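What Is a Scrum, and Why Is Everybody Pushing?

OK quick one today kids because practice starts soon and I still have to pump up the balls.

You turn on a rugby game. Two big bunches of players lean into each other, heads down, and shove. Looks like a traffic jam with legs. That's a scrum. And it has rules, lots of them, more than you would think.

First thing. A scrum is a way to start the game again after a small mistake. Say Darmawan Nugroho, our winger, drops the ball and it goes forward off his hands. That's called a knock-on. Not a terrible crime. But play stops, the referee blows the whistle, and most of the time the other team gets to put the ball into a scrum.

So who goes in? The forwards. In the full size game that's eight players from each team. They line up in three rows and hang on to each other. Hanging on is called binding. You bind with your whole arm, and you grab the jersey, not skin, not hair, not ears. (Ears! People ask. No.)

Front row. The hooker is in the middle with a prop on each side. The props hold the hooker up, like the props that hold up a tunnel in a mine. The hooker's job is to hook the ball back with a foot. That's where the name comes from.

Second row. The locks. Usually the tallest kids on the team. They put their heads in the gaps between the front row players and push from behind. They lock everything together, so, locks.

Back row. Two flankers on the sides, and the number eight at the very back. The number eight keeps the ball under control with their feet until it's time to go.

Then there is the scrum-half. Often the smallest one out there and for sure the loudest. The scrum-half rolls the ball in down the middle, then runs around to the back and picks it up when it comes out. 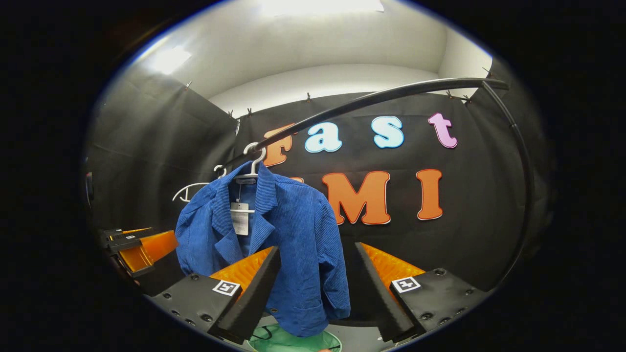 Shirts matter a lot in a scrum. A rugby jersey gets pulled by your own teammates, on purpose, all game long. So it has to be strong at the seams and fit pretty close, with nothing flapping. Compare that to a dressy jacket like the blue corduroy one on the white hanger, with the notched collar. Nice for the team dinner. In a scrum it would be a disaster, those lapels are two perfect handles for somebody to yank, and goodbye collar. Same goes for hoodies with strings, and anything with a zipper. Leave it in your bag. Boots get checked too, the studs can't have sharp edges.

How does it begin? The referee calls it out in steps, and everyone has to wait for each one.

Crouch. Bend your knees, back flat, head up. Look through your eyebrows.

Bind. The props reach out and take hold of the prop across from them.

Set. The two packs come together. Together, not smash. If you come in early the referee gives a free kick to the other side.

Then everybody has to be steady before the ball goes in. No pushing yet! This is the part kids mess up the most. You feel all that weight behind you and you want to go. Wait for teh ball.

Why so many steps? Safety. Grown up packs are heavy. Last February I went to watch the Berkonau club play Cumov and Tanner Kennedy, who used to prop for Berkonau, had a bathroom scale in his car and made the front row stand on it. Two of them together came to 630 pounds. And that's only two! Now put six more behind them. You do not want that landing on your neck because somebody was in a hurry.

So, for kids it's different. Depends on your age and where you play. Very young players have no scrums at all, they just get a free pass. Then come small scrums, with only the front row, and nobody pushes. At our club, Rorkavitz Juniors, a small scrum is three against three, so 6 players in all. The team that puts the ball in gets it back. It's a practice for your shape. Later on you add the locks, and a small push, and so on up to the full eight. Ask your coach what your age group does, don't guess.

What is good shape? Try it at home on the carpet.

Hands and knees. Now lift your knees a little bit off the floor. Back flat like a table. If a friend put a plastic cup on your back it should stay there. Chin off your chest. Feet as wide as your shoulders. Hold it while you sing one verse of something. Legs shaking? Good, those are the muscles you use. Not your arms. Your legs do the pushing and your back passes it along.

Don't push against your little brother. Don't push against the couch either, I have heard from parents.

Some words you'll hear people yell:

Wheel. When the scrum spins around like a slow merry-go-round. If it goes too far the referee stops it and they do it over.

Collapse. When it falls down. Everybody stops pushing right away. Right away, even if you are winning.

Against the head. When your team wins the ball even though the other side put it in. Doesn't happen much. When it does your whole bench goes nuts.

Channel. The path the ball takes thru all those feet on its way to the back.

What happens when the ball comes out? Then it's over and the real running starts. The scrum-half can pass it, kick it, or sneak off around the side. All those big players are still tangled up in one place, so there is lots of open grass everywhere else. That's the whole reason a scrum is useful. It parks the forwards and leaves room for the backs.

Next one of these goes up 25th December and it's on lineouts, the one where they lift each other up in the air. Read it in between presents. Kuusisto Field is closed that week so please don't show up with a ball.

Mouthguards tonight, everyone. If you forgot it go home and get it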